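Visit to the Maldonado workshop in Wivville

On 3 April 2019 I went with my sister-in-law to the open day of Maldonado, a small company which makes things from wire. The workshop is in Wivville, five minutes by foot from the bus station, in a long building that was a dairy before. I had seen their candle holders in a shop in January, and since then I wanted to know how such things are made.

The entrance was free, but you had to write your name on a list at the door. We were in the second group, 39 persons, which was too many for the first room. If you are not tall, I recommend to go to the front immediately.

Our guide was Teodoro Gallegos. He has bent wire for most of his life, and he spoke slowly and clearly, which I was thankful for. First he showed us the wire as it arrives, on big reels from a supplier called Wakmont. Then he took a short piece and made a spiral with two pliers. He did it in less time than I need to write this sentence. After him we could try it ourselves. My spiral looked like a fried egg, and my sister-in-law's was a little better. We were allowed to keep them.

In the next room is the Trorix, the bending machine for the straight and repeated parts. It can make up to 2,000 pieces in one day. The curls are still finished by hand, because the machine leaves the ends too sharp, Mr. Gallegos explained. It was very loud in there and I did not understand everything he said about the settings.

The part I liked the most was the show room at the end. Finished pieces stand there on gray countertops, and you may walk between them as long as you want. I stayed for a long time with one stand that has a small gold bear sitting in the middle of its ring. The curls go out to all sides of him and the stem under him is a long zigzag. 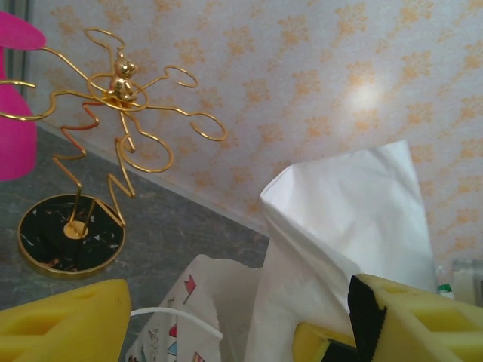 The bear stand, on its round black base with a gold rim.

I think it is meant for earrings, but I forgot to ask. The base is marble, black with white and gold veins, and I find that it goes well with the shiny wire. A woman from our group said it was too much decoration for one object. I would put it beside my mirror without thinking twice.

Every model gets a number in a thick order book which lies next to the cash desk. The last one on the page was 2,153. I turned some pages back and found the candle holder from the shop, with a pencil drawing of it.

We finished with coffee and a dry almond cake in the yard. The tour takes a little more than one hour, and the stairs to the show room are steep, so wear good shoes. I bought two hooks for the kitchen. They are already on the wall, one of them not quite straight.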